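스테몬 오픈데이 다녀온 기록

11월에 Stemon이라는 로봇 회사의 오픈데이에 다녀왔다. 잊기 전에 적어 둔다.
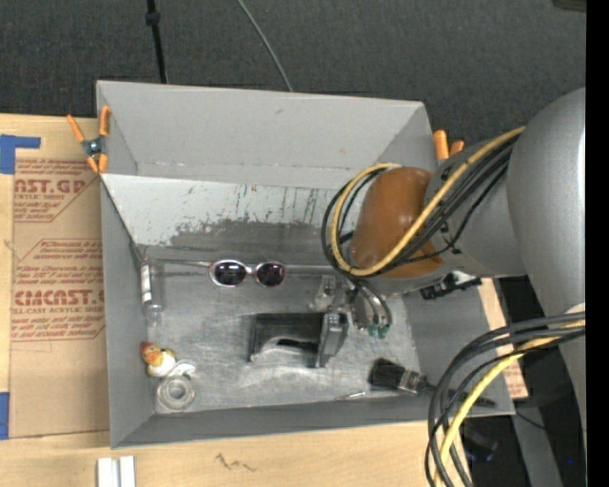
신청은 한 달쯤 전에 했다. 회차당 인원을 제한해서 받는데 나는 오후 회차였고, 안내 메일에는 시작 시간 10분 전까지 오라고만 되어 있었다. 건물은 Welardale 산업단지 안쪽에 있다. 역에서 56번 버스를 타면 단지 입구에서 내려 주고, 거기서부터는 걸어야 한다. 인도가 중간에 한 번 끊겨서 길을 건너갔다가 다시 건너와야 했다. 차로 가는 사람은 건물 뒤쪽 주차장을 쓰면 되는데 입구가 좁다.

접수대에서 이름을 확인하고 목걸이 명찰을 받았다. 명찰 색으로 조를 나누었고 우리 조는 파란색이었다. 가방은 맡겨도 되고 들고 가도 된다. 사진은 시연 공간에서만 찍을 수 있고 사무실 쪽은 안 된다고 했다.

처음에는 회의실에서 회사 소개를 들었다. 원래는 Keskinen이라는 물류 설비 업체의 하청으로 컨베이어 제어 쪽 일을 하다가, 지금은 물건 집는 작업을 따로 떼어 연구한다고 한다. 소개는 짧았고 영상도 하나뿐이었다. 영상 소리가 잘 안 나와서 직원이 옆에서 말로 설명했다. 나는 이런 소개가 길어지면 집중을 못 하는 편이라 짧은 게 나았다.

그다음이 시연이다. 방 안에 시연대가 2대 있었고, 조를 반으로 갈라서 번갈아 보게 했다.

첫 번째 시연대는 큰 회색 통 안에 잡다한 물건을 넣어 두고 로봇 팔이 위에서 집는 방식이었다. 통에 들어 있는 것이 생각보다 평범했다. 선글라스, 투명한 플라스틱병, 작은 장난감 오리, 테이프, 붓처럼 생긴 검은 솔. 공장 부품 같은 걸 예상하고 갔는데 우리 집 서랍에 든 것과 별로 다르지 않다. 통도 새것이 아니고 안쪽에 긁힌 자국이 많다. 통 위쪽은 주황색 손잡이가 달린 집게 클램프로 물려 놓았다. 나도 집에서 목공을 조금 하기 때문에 이런 게 먼저 눈에 들어왔다.

직원 설명으로는 물건마다 어려운 이유가 다르다고 한다. 투명한 병은 카메라가 윤곽을 잘 못 잡고, 안경류는 다리가 얇아서 어디를 잡느냐에 따라 돌아가 버린다. 솔은 손잡이 쪽과 털 쪽의 무게가 달라서 들었을 때 한쪽으로 기운다. 장난감은 쉬울 것 같지만 모양이 둥글면 손가락 사이에서 미끄러진다고 했다. 듣고 나서 다시 보니 물건을 아무렇게나 고른 것은 아닌 듯했다.

팔은 천천히 움직였다. 통 위에서 한 번 멈추고, 조금 내려오고, 또 멈춘다. 유튜브에서 보던 빠른 영상과는 속도가 많이 다르다. 물어보니 관람객이 있을 때는 속도를 낮춰 놓는다고 했다. 내가 보는 동안 집는 데 실패한 적도 있었다. 그러면 팔이 위로 올라갔다가 방향을 조금 바꿔서 다시 내려온다. 옆에 있던 아이가 실패할 때마다 아깝다고 소리를 냈는데, 나도 속으로는 비슷한 기분이었다.

하루에 몇 번이나 집느냐는 질문이 나왔다. 바쁜 날에는 시연대 전체에서 4,000번까지 집어 본 적이 있다고 한다. 그 정도면 그리퍼 손가락이 닳지 않느냐고 누가 또 물었고, 닳는다고, 그래서 여분을 늘 준비해 둔다고 했다. 가격은 말해 주지 않았다.

팔을 따라 케이블이 꽤 많이 늘어져 있는 것도 기억에 남는다. 노란색 한 줄과 검은색 여러 줄이 같이 돌아간다. 저러다 걸리지 않나 싶어서 물어봤더니 실제로 걸린 적이 있어서 지금은 손목이 돌아가는 각도에 제한을 걸어 두었다고 했다. 정리하고 싶은데 부품을 자주 바꾸다 보니 묶어 두면 오히려 불편하다는 말도 했다. 이건 우리 회사 서버실도 마찬가지라 이해가 갔다.

두 번째 시연대는 상자를 쌓는 쪽이었다. Kiststead라는 이름을 붙여 놓았는데 제품 이름인지 프로젝트 이름인지는 끝까지 헷갈렸다. 크기가 다른 종이 상자를 받아서 팔레트 위에 올리는 작업이다. 동작은 이쪽이 훨씬 안정적이었고 실패도 못 봤다. 대신 보는 재미는 덜했다. 상자가 들어오고, 놓고, 다시 들어오고, 놓는다. 실제로 현장에 들어가는 건 이쪽이라고 한다.

중간에 직접 해 보는 시간이 있었다. 조종기로 작은 팔을 움직여서 스펀지 블록을 컵에 넣는 것인데, 한 사람당 2분씩 주었다. 나는 하나도 못 넣었다. 위아래는 금방 익숙해지는데 깊이 감각이 없어서 계속 컵 앞쪽에 떨어뜨렸다. 내 앞 순서의 학생은 게임을 많이 해 봤는지 쉽게 넣었다. 이걸 해 보고 나니 아까 통 앞에서 팔이 멈칫거리던 것이 조금 다르게 보였다.

질의응답에서는 채용 질문이 제일 많았다. 학부 졸업만으로 지원이 되는지, 전공이 기계여야 하는지 같은 것들이다. 나는 소음이 궁금해서 그걸 물었다. 시연 공간이 예상보다 조용했는데, 그날은 압축기를 다른 방에 두고 돌렸다고 한다. 평소에는 같은 방에 있어서 귀마개를 쓰는 사람도 있다고 했다.

아쉬웠던 점도 적는다. 시연대 앞 공간이 좁아서 뒷줄에서는 통 안이 거의 안 보인다. 모니터로 통 안을 비춰 주면 좋을 텐데 그런 화면은 없었다. 나는 자리를 바꿔 줄 때 앞으로 가서 볼 수 있었지만 키가 작은 아이들은 부모가 안아 올려야 했다. 의자가 없는 것도 나이 드신 분들에게는 힘들었을 것 같다. 음료는 로비에 물과 커피가 있었고 과자는 내가 갔을 때 이미 떨어져 있었다.

전체는 한 시간 반이 조금 안 걸렸다. 나올 때 설문지를 쓰면 스티커를 준다. 로봇 팔 그림이 있는 것과 회사 로고만 있는 것 중에 골라야 해서 팔 그림으로 받았고, 노트북에 붙일까 하다가 아직 서랍에 있다.

다음 오픈데이는 봄에 한다고 들었는데 날짜는 정해지지 않았다고 한다. 가려는 사람은 오후보다 오전 회차를 추천한다. 직원 말로는 오전이 신청자가 적어서 앞에서 오래 볼 수 있다고 한다. 돌아오는 버스는 배차가 길어서 정류장에서 꽤 기다렸다. 근처에 들어가 있을 만한 가게가 없으니 두꺼운 옷을 입고 가는 게 좋다.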